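Date: 2026-03-29
Site: Grosten Laundry & Linen, back building
Type: routine fire and general safety walk-through
Last one: October

Marks used: OK, FIX (needs work before the next walk-through), NOW (to be done the same day).

## Exits and aisles

- [x] Front exit opens fully from inside. **OK**
- [x] Rear exit opens fully from inside. **OK.** The closer is slow in the last few inches and the door has to be pulled to.
- [ ] Exit signs lit. **FIX.** Rear sign is lit on one side only. Same comment as in October.
- [ ] Aisles at least 36 inches clear. **NOW.** Two carts parked in the aisle by the dryers. Moved during the walk-through. The floor tape there is worn off and should be put down again.
- [x] Emergency lights come on when the test button is held. **OK**

## Extinguishers and alarms

- [x] Extinguishers hung, pins in, needles in the green. **OK**
- [ ] Monthly tags initialed. **FIX.** The one by the office has no initials for the last two months.
- [x] Pull stations not blocked. **OK**
- [x] Smoke detectors free of lint. **OK.** Vacuumed by the day crew before we started.

## Dryers

- [x] Lint screens cleaned every load, sheet filled in. **OK.** Sheet is up to date except for one line on the late shift.
- [ ] Exhaust duct clean. **FIX.** Dryer 5 has lint packed at the first elbow, more than it should have after a winter. Unotetti does the duct cleaning and has been asked for an earlier visit. Dryer 5 stays off until then.
- [x] Area behind dryers swept. **OK**
- [x] Door switches stop the drum. **OK** on all machines in use.
- [ ] Gas shutoff labeled. **FIX.** Label has faded. The handle turns freely.

## Washers and chemicals

- [x] Hoses without bulges or cracks. **OK.** Hose on washer 9 replaced after the October list.
- [x] Floor drains open. **OK**
- [ ] Detergent drums on spill trays. **NOW.** One 24-gallon drum of Jaidee softener was standing on bare floor. Put on a tray.
- [x] Safety sheets in the binder. **OK.** The sheet for the new Jaidee sour was added.
- [ ] Eyewash flushed weekly. **FIX.** Water runs clear, but the card has gaps. Flush it and sign it, both.

## Electrical

- [x] Panels clear for 3 feet in front. **OK**
- [ ] No extension cords as permanent wiring. **FIX.** Fan by the receiving door is still on one. Needs an outlet. Quote from Grurkska is in the folder.
- [x] Covers on all outlets and switches. **OK**

## Folding and storage

- [x] Table edges smooth, no splinters or raised corners. **OK**
- [ ] Mats flat at standing stations. **FIX.** The mat at the second station curls at one corner. Turning it around did not help.
- [x] Dryer loads run through cool-down before folding. **OK.** Checked on a load of towels. Warm items should not be stacked deep, and this goes for small lots of colored garments as well as for the big towel orders.

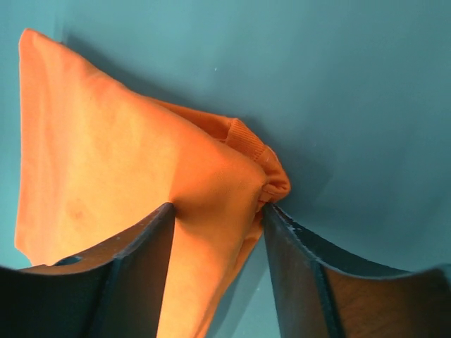 - [ ] Stacks no higher than the shelf mark. **FIX.** Top shelf on the left wall is over the mark and too close to the sprinkler head. We want 18 inches under every head.
- [x] Step stool in good condition. **OK**
- [x] Oily rags kept apart in the lidded metal can. **OK.** Emptied at end of shift.

## First aid and paperwork

- [ ] Kit stocked. **FIX.** Short on burn dressings and medium gloves. Form 134 sent to purchasing.
- [x] Emergency numbers posted by the phone. **OK**
- [x] Injury log current. **OK.** No entries since October.

## Carried over

The rear exit sign and the fan cord were both on the last list. If the sign can't be repaired, order a new one. Dryer 5 is tagged out at the switch, and the tag comes off only when the duct report is in the folder.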